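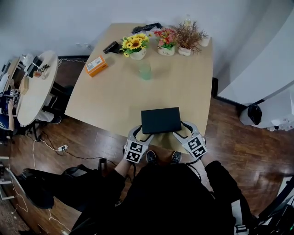

*Por Ohemaa Adjei · Opinión · Lectura de jueves*

Llevo semanas dándole la lata a todo el que se me cruza con lo mismo, así que mejor lo escribo: creo que la forma más fértil de enseñar a manipular a un robot, hoy, es dejar al robot en su sitio y ponerle las pinzas en las manos a una persona.

Quien haya teleoperado un brazo sabe de qué hablo. Mueves el mando, el brazo responde un poco después, corriges, te pasas, vuelves. Las demostraciones salen lentas y llenas de dudas, y luego la política aprende también las dudas (¡las aprende estupendamente!). Con una pinza de mano en cada puño, coger una caja por los dos lados es casi tan natural como cogerla sin nada. Los paneles con marcadores en blanco y negro que lleva cada pinza sirven para recuperar su pose, y con eso basta para tener trayectorias que un robot puede intentar seguir.

En Merum empezamos el proyecto Semaan con una comparación modesta. Una sola tarea, levantar una caja con las dos manos y dejarla girada en otro punto de la mesa. Grabamos 200 demostraciones con pinzas y otras tantas teleoperadas, entrenamos la misma arquitectura con cada conjunto y evaluamos las dos políticas en 40 intentos cada una. La entrenada con pinzas ganó, y ganó sobre todo donde a mí me importaba, en el momento del contacto. La teleoperada llegaba con una mano antes que con la otra y empujaba la caja. La otra cerraba a la vez por ambos lados, con un gesto que reconocí enseguida porque es el que hacemos todos.

Me entusiasma ese detalle más que la tasa de éxito. La coordinación entre las dos manos es difícil de especificar y muy fácil de mostrar. Escribir una función de coste que diga «aprieta por igual, pero deja que la caja ceda un poco al girar» es una tarde perdida; hacerlo delante de una mesa lleva segundos.

También defiendo que se grabe en habitaciones con vida. Flores en la mesa, un vaso que nadie ha retirado, cables por el suelo. Un compañero de Wultel me insiste en que primero hay que controlar el fondo y luego añadir variedad, y entiendo el argumento, que facilita mucho depurar. Pero una política que solo ha visto mesas despejadas se desorienta con un jarrón, y prefiero enterarme pronto.

Las objeciones serias son otras. La persona tiene un alcance y una muñeca que el robot no tiene, de modo que parte de lo grabado es irrealizable y hay que filtrarlo. Los marcadores se tapan entre sí cuando las manos se cruzan. Y la fuerza no queda registrada: vemos dónde están los dedos, pero cuánto aprietan lo tenemos que suponer. En Bronden están probando sensores en las puntas y tengo muchísimas ganas de ver qué sale.

Lo que pediría a los grupos que trabajan en esto es que publiquen las demostraciones malas junto a las buenas. Nosotros descartamos 10 por pérdida de seguimiento y al revisarlas aprendimos más sobre cómo colocar la cámara que en todo el mes de septiembre. Las nuestras saldrán con el resto del conjunto, cada una con su motivo de descarte anotado.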